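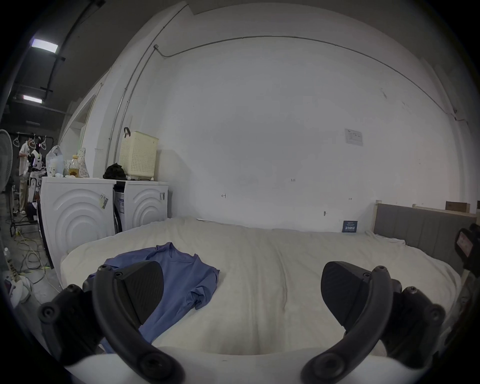
20 November 2022

On the morning of our last match of the autumn I woke up at five and could not sleep any more, so I started to think about the line-out. I play hooker for the women's second team of Wusness, and the throwing is my job and also my fear. A blue shirt was lying crumpled on the bed, on top of the sheet, and I looked at it for a long time and thought that I should fold it. I did not. I went to the kitchen and threw a cushion at the door 29 times.

We played away in Mendodville, against a team which had not lost since February. The pitch is beside the river and the wind comes from one side only. In the first half I threw three balls not straight and the referee was very patient with me. Our captain, Soledad Villanueva, told me to throw only to the front and to forget the clever calls. This was good advice and I should have asked for it earlier.

We lost 24 to 17. For me the best moment was our second try, when all eight of us pushed from a line-out and I fell over the line with the ball under my stomach. I did not see anything, I only heard the girls shouting. In my country I had never played in front of more than twenty people, and there were 200 at this match, with a man selling soup.

Some of you asked me how to begin with rugby as an adult. I began at 31, with no idea of the rules. Write to your nearest club and say that you are new. They will be happy, because they always need props. Buy a mouthguard before the first contact training, and do not buy expensive boots yet.

The next match is at home against Usmani. I have two weeks to practise the long throw, and my shoulder is still purple.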